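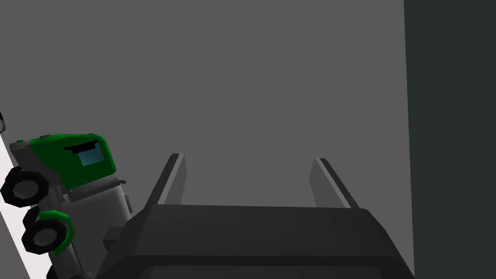 Wulley Teleop Set

Hi! Wulley is a bunch of demonstrations I recorded in simulation, by remote control, with me driving the arm and swearing quietly at my desk. It's for anyone who wants to train an imitation policy on something small and cheap before moving on to the big sets. I started it as a side job while I was working on Mostness (my simulator wrapper, more on that below) and it got out of hand in the nicest way.

What's in it

There are 2,000 episodes in the main split and 153 in the held-out split. Each one is a single attempt at one task, driven from start to finish by a person, and that person was me every time. So if you notice the same habits over and over, like a pause before closing the fingers, that's my pause and your policy will probably learn it too. Sorry in advance to your policy!

Every episode gives you:

The gripper camera view, looking down past the fingers
Joint positions and velocities for the arm
How far open the gripper is, from 0 (shut) to 1 (all the way)
The command I sent at each step, before any smoothing
A task string in plain English
A success flag, set by me after watching the replay

Everything is sampled at 10 steps per second. I tried going faster and mostly got bigger files, so I went back.

The look of it

Flat shading, low-polygon shapes, wheels with corners on them. The walls are plain gray with no texture at all. The green-and-white wheeled robot is one of the props, and its bright green shell is easy to pick out against all that gray, so a policy can get lazy and just chase the color. If you care about that, turn on the recolor option in the loader (recolor=True) and it swaps the prop colors per episode.

The gripper is a plain parallel-jaw one, two fingers on a dark housing. The housing takes up a good chunk of the lower middle of the view. Some people crop it out before training. I leave it in, and my policies did better at the last bit of an approach that way, but I only ran that comparison on two tasks, so don't quote me on it.

How I recorded it

I drove the arm with a Druketti, a little handheld controller with a thumb stick and a squeeze trigger. The stick moves the gripper sideways and forward, a shoulder button switches it to up and down, and the trigger closes the fingers. Rotation is on the second shoulder button and it's awkward. You'll see that in the data — long stretches where the gripper isn't moving and I'm hunting for the right angle.

My first batch was done by dragging the arm around with a mouse. I threw all of it away. The paths were jagged, and a policy trained on them shook like it had been at the coffee.

For each session I warmed up with a few runs that weren't saved, then recorded until my thumb got sore. Start poses are random, including ones where the gripper begins much closer to a prop than you'd like. I kept those on purpose, as real setups don't always start from a nice tidy spot either.

About the failures

I kept them. There are 300 failed episodes in the main split, all with success set to false, and they're full of bumps, slips, missed grasps and one very long argument with a wall. If you want only the good ones:

wulley.load("main", success_only=True)

Recoveries are marked as success as long as the task got done in the end. I find these the most useful part of the whole set, so please think twice before filtering by episode length!

Getting started

You need Mostness installed first, then the loader:

pip install mostness
pip install wulley
python -m wulley.replay --episode 0

The replay window should open by itself. If you get a black window on a laptop, add --software and it'll draw on the CPU, slow but fine.

There's also a baseline policy in the folder called rana. Rana is a small behavior cloning model, nothing fancy, and it trains overnight on one ordinary graphics card. The config I used is in rana/base.yaml. Please don't treat it as a number to beat, I barely tuned it.

Things I know are wrong

The gripper value lags the fingers by one step in the oldest episodes. The loader fixes this unless you pass raw=True.
A few task strings have typos ("move too the left"). I left them alone so the file hashes wouldn't change.
Contact between the fingers and wheels is springy. Turning up the solver steps helps a bit.
One driver means one style. I'd love demonstrations from somebody left-handed.

Changes

17th March: held-out split added, lag fix moved into the loader, recolor option now works on Windows.
Next up, hopefully in April: a second camera, and a better way to do rotation.

License and contact

Use it for whatever you like, research or otherwise, and keep this file with it if you pass it on. Bugs go in the issue tracker. Please include the episode number and the loader version, and tell me whether you were using raw=True.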